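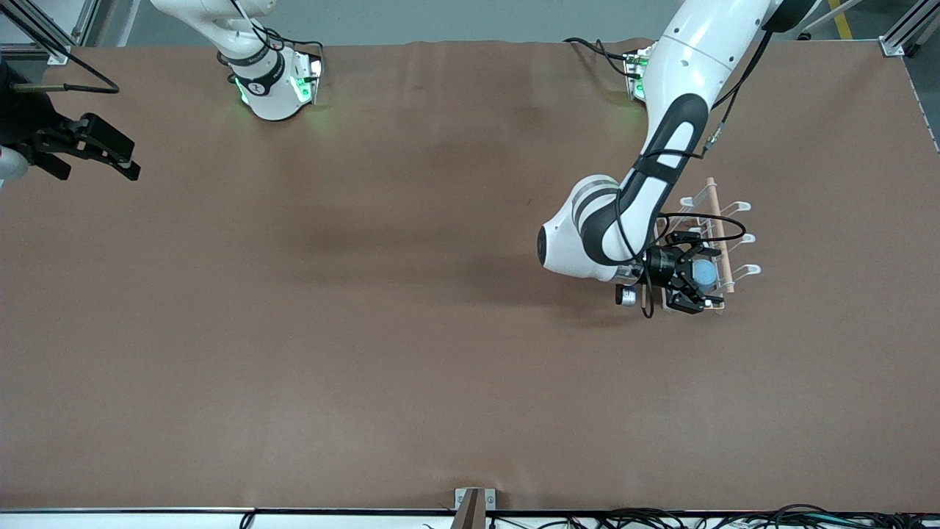 Light-blue cup at the drying rack, brown tabletop.

Alleo Cups
Version 3, updated 25/05/2022

Alleo is a small collection all about hanging cups on a drying rack, and I love how much variety fits into such an ordinary chore! The rack shown has a light-wood dowel with white curved hooks one above the other – a great shape for trying different heights.

Contents
300 clips in 6 folders, sorted by cup color. Each folder has its own notes.txt with the start and end hook.

Known gaps
Handles facing the dowel are rare. More of those are coming in November, along with the Allier mugs – can't wait to add them!

Please cite as: Peng, Alleo Cups, Dustasville.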